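2020-09-10

Visit from Declercq, 16 people in 3 groups. Denel talk first, then the hand-held grippers at the table. Each group got the drawer task: bottom left drawer of the yellow and black organiser, out and back in, one gripper in each hand. Told them to go slowly on the pull.

Most questions were about cable length and how long a session runs. Someone asked for the grippers in a smaller size. Said I'd check.

To do: print 6 more task sheets before the Pekgate lot come, and write down the table height.
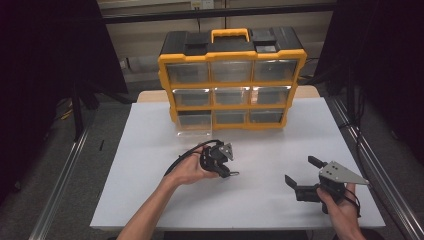 Statow Handling Group | Workshop notebook

Drawer task at the white table, bottom left drawer out a little.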